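Trullen Hand-Held Gripper Kit – Gallery

Trullen is a pair of hand-held grippers for recording two-handed manipulation, offered by Drilent for purchase or lease. The kit covers left and right units, cabling, finger sets and a foam-lined case. Kittipong Meesuk configured the station shown on this page. The task set is food handling – small items, a skewer and a round black plate. Gallery text is by Angus Pringle.

Two-handed station
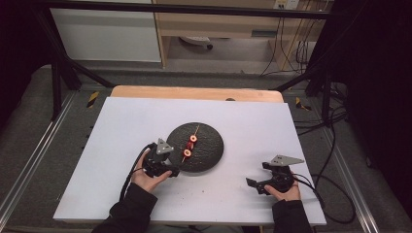

Left and right grippers in use over the white work board. Each unit carries a flat gray triangular plate on top and has its own black cable.

Cable length is 3000 mm per side. Longer runs are quoted separately. The fingers are held by screws and can be changed with the hex key in the case; a change takes 8 minutes per pair. Crumbs and juice should be wiped from the fingers between sessions with a damp cloth. Solvents are not approved for the finger faces.

View from the gripper camera

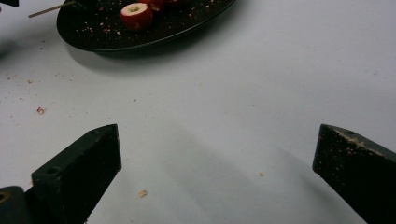 Ordering

Trullen pair, standard fingers: part 344
Spare finger set, two pairs: part 33
Calibration by Gromberg: on request

Lease units ship from February. The lease price includes one finger set – further sets are charged at list. The Toprak narrow fingers fit the same mount but are sold without a case insert. For station drawings and lead times, contact the Drilent sales desk and quote the part number.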